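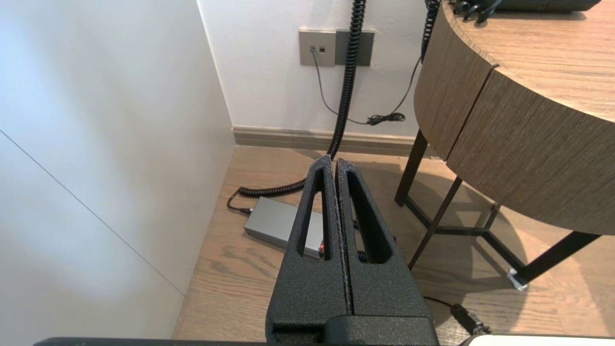 The Stonora had bought robots before. There was the vacuum that fell in love with the service elevator and the lobby greeter that could only greet in the past tense. So when Kistgate offered us the Awan on a free trial, bedside service included, I was given the job of writing the review, on the grounds that I had been unkind about the greeter.

The brochure ran to 31 pages. It promised that the Awan would "care for the intimate geography of the guest room," by which it meant the nightstand. Open the drawer, check it for things people leave behind, close the drawer, straighten whatever was on top, move on. A person does this in the time it takes to sigh. The Awan would do it without the sigh, and for this Kistgate wanted 1,169 dollars a month.

It started on Monday. I had a chair in the doorway and a form with boxes for Excellent, Good and Developing. I noticed there was no box below Developing.

Two black fingers, pressed together like a man about to make a point in a meeting, went looking along the wall behind the nightstand. The brochure calls this phase Orientation. I'd call it reading the baseboard. It studied the cables on the floor for longer than I have ever studied anything, including my lease, and I began to feel that I'd neglected them.

"Is it stuck?" I asked the tablet, which had a help button.

"Your Awan is forming an opinion," said the tablet.

I wrote that down under Comments.

Then came the drawer. I'll be fair about the drawer. I have stayed in hotels where the drawer was decorative, and in one where it contained a sandwich, so my standards are flexible. Ours was open, with the metal slide showing down its side and a white lidded something, possibly a jar or possibly not, sitting at the front. I couldn't settle it from my chair. The fingers pointed the other way, into the gap beside the bed, where I keep meaning to send someone with a mop.

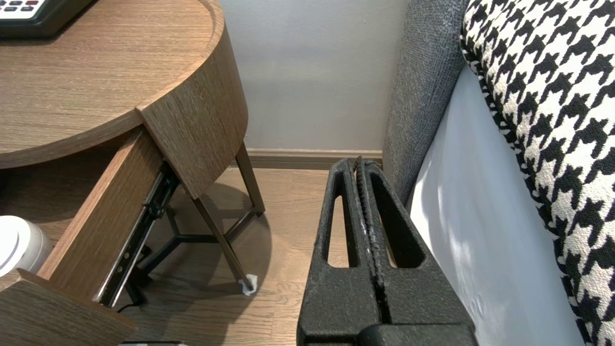 ## What the tablet thought

The tablet gave the gap a score of 226. I asked what it was out of. The tablet said the scale was open-ended, to avoid discouraging the gap.

I asked whether the drawer would be getting a score too. The tablet said the drawer was a premium feature, available through something called Drostus, a separate subscription with its own brochure. It offered to send me that brochure. It had already sent it.

By now I'd grown used to the fingers. They didn't hum, or complain about the fourth floor, or ask if I was going to finish that. I moved my chair in from the doorway – only a little – and found I was lowering my voice.

For the top of the nightstand I had made a list: phone, remote, round white thing. I have managed this hotel through two owners and still don't know what to call the round white thing. The Awan's inventory had it as "guest companion, circular." The remote was "guest companion, long." The phone it had left blank. I thought that showed tact, as I can't remember when a guest last picked one up.

I ticked Developing, crossed it out, ticked Good, and sent Kistgate the form with a note asking whether the Awan could be taught to shut a drawer before I paid it to admire one.

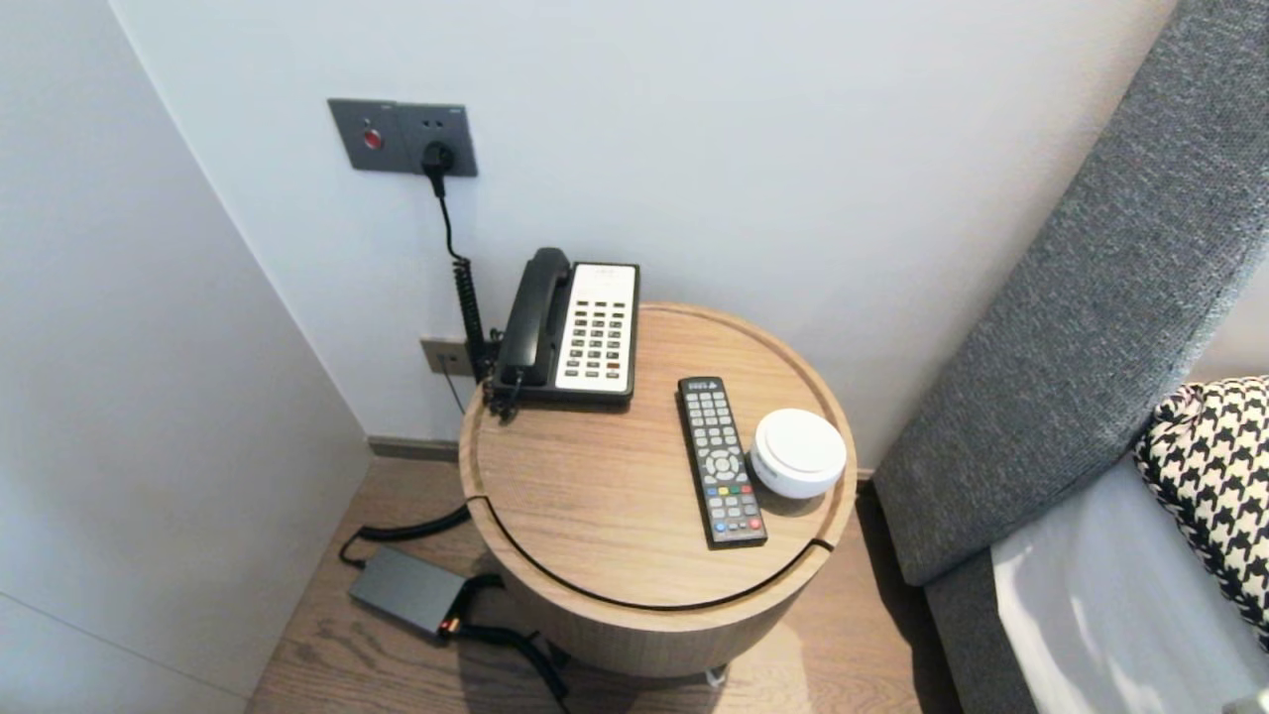
Orhun Yazıcı replied within the hour that closing was on the way, that opening had simply tested better with investors, and that in the meantime the Stonora might like to think of its drawers as welcoming. He could also take 500 dollars off the first month if I'd change Good to Excellent.

I said I'd have to form an opinion.

He said to take all the time I needed, and asked if I could look into the greeter while I was at it, as Kistgate was considering buying the company.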